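Review: Flokwood Dialogue Deck, Second Edition

Reviewed for the Reading Room by Kurniawati Sutanto

The Flokwood Dialogue Deck is a boxed set of 300 printed cards intended for groups that wish to talk about contested public questions without the conversation collapsing into accusation. It is published by Benavides and sold together with a facilitator's handbook. The Reading Room has received several requests for an assessment of the second edition, mostly from members who lead evening discussion groups and who found the first edition useful but uneven. This review is based on a full reading of the handbook and on 11 sessions held between the spring and October, with groups of differing size and temperament.

The deck is organized into two parts. The larger part consists of claim cards, each of which carries a short statement of the sort that circulates in ordinary political talk: that official statistics are adjusted to suit those in power, that a free press corrects its own errors, that experts in a field are the last to notice its failings. The smaller part consists of what the publisher calls turn cards. A participant who draws a turn card must do something with the claim on the table, such as state the strongest version of it, name the evidence that would change his or her mind, or describe a person who holds the view in good faith.

The underlying idea is an old one. Anyone familiar with the practice of formal disputation will recognize the requirement to restate an opponent's position before replying to it. What the deck adds is a degree of chance. Participants do not choose which view they will defend, and they do not choose the manner in which they must defend it. In our sessions this had a noticeable effect on tone. A member who has been required by the cards to speak for a position is seldom blamed for it afterward, and several people remarked that they had argued more freely as a result. 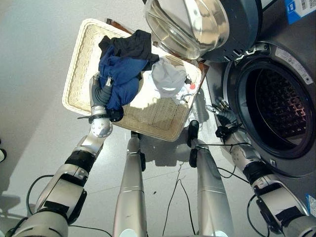 Wicker basket, cream weave with a braided rim.

The handbook deserves separate comment, and it is the weaker component. Its author, Radomír Gajdoš, writes clearly on the mechanics of running a session. The chapters on seating, timing, and the handling of silence are practical and free of jargon. The difficulty lies in the long opening essay, which attempts to settle what a reasonable suspicion is and how it differs from an unreasonable one. The essay proposes that a suspicion is reasonable when it could be given up under some stated condition. That is a sound beginning, but it leaves out the matter of who is doing the suspecting and what has been done to them in the past. A community that was once misled about the safety of its water may be slow to accept reassurance on an unrelated subject, and it is not obvious that such reluctance is a fault of reasoning. The essay passes over such cases in a single paragraph.

The omission has consequences at the table. One of the turn cards asks the participant to "name the fallacy" in the claim under discussion. In practice this card invites a kind of sorting, in which a view is given a Latin label and set aside. On each occasion that it was drawn, the conversation became shorter and colder. Hidayah Wijaya, who led four of the sessions covered by this review, eventually removed the card from play, and I would advise other leaders to do the same. A later printing might replace it with a card asking what the claim gets right.

The claims themselves are much improved over the first edition. The earlier set leaned heavily on national elections, and many of its statements had aged badly within a year of publication. The new set avoids named events almost entirely. Its best cards concern institutions that people deal with directly, such as hospitals, schools, banks, and local newspapers. The card reading "A rule that cannot be explained should not be obeyed" occupied one group for an entire evening and was returned to at the following meeting. The card on whether neutrality is possible for a public broadcaster was nearly as productive.

Balance is harder to judge. The publisher states that the claims were reviewed by readers of varied political outlook, and I have no cause to doubt it. Even so, the wording of certain cards gives away the sympathies of the writer. Statements that favor established authority tend to be moderate and qualified, while those that oppose it are often phrased in absolute terms, with "always" and "never" appearing more often than fairness would allow. A participant who draws one of these must first repair the sentence before it can be defended. Yusri Chin raised this point with the group at our second meeting and suggested that leaders permit one rewording of any claim before discussion begins. We adopted the suggestion and found that the rewording was frequently the most valuable part of the exercise.
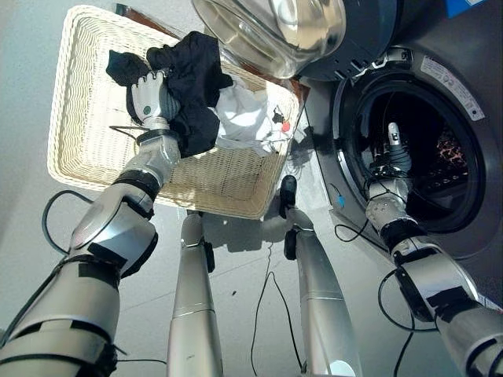 The question of group size should also be considered before purchase. The handbook recommends between four and twelve participants. Our experience suggests that the upper figure is too generous. With more than eight people at the table, the interval between turns becomes long, and those who are waiting begin to prepare speeches instead of listening. Larger groups did better when divided in two, with each half working from its own portion of the deck and reporting back at the close of the evening. The box holds enough cards for this purpose, but it contains only one copy of the handbook, and the summary sheet that would have been useful to a second leader must be copied by hand.

Members have asked how the deck compares with the discussion kit issued by Vuver, which the Reading Room reviewed previously. The two products serve different ends. The Vuver kit is built around short readings and assumes that participants will have prepared in advance. It suits a seminar. The Flokwood deck requires no preparation and can be used by people who have not met before. Groups that already possess the Vuver kit may find that the turn cards can be used alongside its readings, although the terminology does not match in every place.

As to production, the cards are of good stock and shuffle without difficulty. The typeface on the claim cards is large enough to be read across a table. The turn cards are printed in a lighter ink, and two participants had trouble reading them in the evening. The box is sturdy, but its divider is too narrow to keep the parts separate once the cards have been handled for some weeks.

Rohani Sinaga, who coordinates the autumn program, has asked that reviews in this series state plainly whether an item should be acquired for lending. My recommendation is that it should, subject to 3 conditions. The fallacy card should be withdrawn from the lending copy. A note should be placed in the box advising leaders of the rewording practice described in this review. The opening essay should be offered to borrowers as one view of the subject, and leaders should feel free to begin at the second chapter.

The deck will not persuade anyone who has come to the table determined to be offended, and the handbook is candid on that point. For groups that have some patience and a leader willing to set the cards aside when the talk is going well, it is worth the shelf space. The lending copy may be reserved at the desk for a period of 2 weeks, and comments from borrowers will be added to this page as they are received.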